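Chapter 7
Streets That Carry Less and Do More

Before you read any further, think for a minute about the street you know best. It may be the one you grew up on, or the one you cross every Thursday on the way to the market with a bag in each hand. How wide is it? Where do you wait before you cross, and how long does the waiting feel? Most of us can answer the first question badly and the second one very well, and that gap is a good place to begin a chapter on how towns decide what their streets are for.

In the last chapter we followed a bus line from its first sketch to its first passengers. Now we come down to the curb. The curb is a humble thing, six inches of concrete in most towns, but a great deal of city business gets settled along it: who may park, who may unload, where the rain goes, where a child in a stroller can get down to the pavement and back up again on the other side.

Our main example is the town of Gondach, and we will stay there for most of the chapter, so it helps to get to know the place. Gondach sits on a river bend, with an old center on the high bank and a newer district, Triltance, on the flat land across the water. The two are joined by a single bridge and by Geltance Avenue, which runs off the end of it. When the avenue was laid out it was given a width of 52 feet from curb to curb, enough for four lanes of traffic and a little left over, and for a long time people in Gondach were proud of it. Visitors were driven down it on purpose!

Then the shops began to change. The hardware store moved out near the highway, a bakery and a clinic took its place, and more people came on foot. The avenue stayed exactly as it was. An older person leaving the clinic had to cross all four lanes in one go, with no island to stop on, and the nearest signal was a long walk in either direction. Letters went to town hall, as letters do, and the public works office began a study one January.

You will read parts of that study in Section 7.2, including the page where the engineers list the 148 parking spaces along the avenue and ask how many are truly used in the morning. You will also meet the opposite view, from drivers who cross the bridge daily and could see their trip getting longer. Please read both sides slowly. It is easy to pick a favorite early, and the later exercises go better for students who have held off.
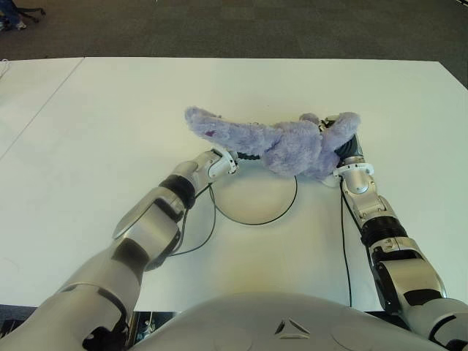
Text and exercises by the Pitkänen Street Studies Group

A few words will come up again and again. A travel lane is a lane meant for moving vehicles. A turn lane is set aside for vehicles waiting to turn. A refuge island is a raised place in the middle of a street where a person on foot can stop partway across. Copy these into your notebook in your own words, and leave some room under each, as we will be adding to them.

For your first activity, choose a block near your school and sketch it from above, curb to curb, on plain paper. Pace off the width if you can do it safely from a marked crossing, and write down how you turned your paces into feet. Around 50 paces along the sidewalk will give you plenty to draw. Keep the sketch, smudges and all, and bring it with you to Section 7.1, where we start with the question of who owns the ground under a street.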